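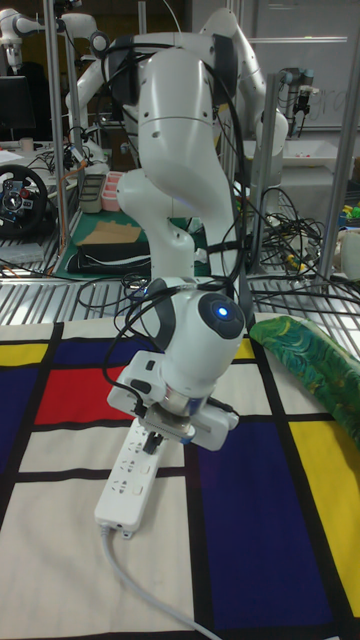

Keane wrote in after last month's post on tidying leads to ask why on earth a robot needs practice at plugging things in, and whether any of it would help with the sockets behind a sofa. Fair question! It does help, a bit, so I've put the useful parts on this page.

The method we're using at the moment (the project is called Trultarura, don't ask me how to spell it twice) is learning from demonstration. One of us guides the arm through the job by hand, the arm's positions and the camera pictures get saved, and then a program is trained on the lot and has a go by itself. We recorded 118 demonstrations for the power strip job and threw out the ones where the person doing it had dithered. I dither a lot, so plenty of mine went.

What came out of February's tests was that the approach matters more than the push. When the fingers came in on a slant, the try was usually lost before anything touched. So, tip one for home: get your hand directly over the strip, line up with the slots, and only then go down. If you're groping behind furniture, pull the strip out first. I know, I know — but do it.

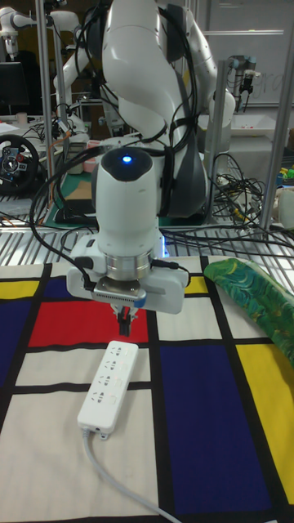
Lining up over the top end of the strip.

Tip two is about the cord. A strip lying flat with its cord running away in an easy curve stays where you put it. A cord that's been coiled tight wants to spring back, and it takes the strip with it. We now let ours relax on the table for 10 minutes before a session, and I've started doing the same with the extension lead in my garage.

Tip three, put the strip down at a different angle now and then when you're training anything, person or program. Our first batch had it in the same spot every time and the program learned the spot. Brandis, the older version, went to pieces if you turned the strip even slightly. My kids were the same with the kettle when we moved house.
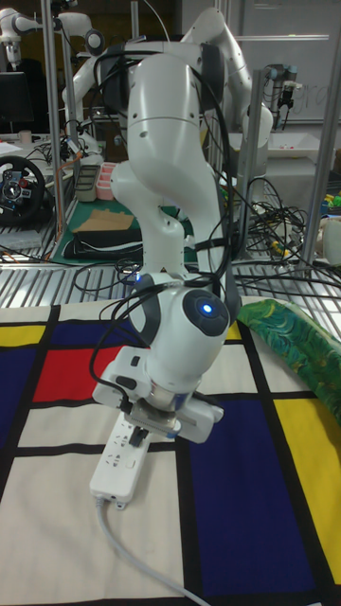 Holding the strip itself is the other thing I'd pass on. Grip it by the sides, near the socket you're working on, so it can't rock while you press or pull. At home that means 2 hands, one steadying and one on the plug (never tug the cable, and switch off at the wall first). With one arm you have to do the steadying and the plugging as separate moves, and that's the bit we're still scoring. I'll put the numbers up once the next 100 tries are done.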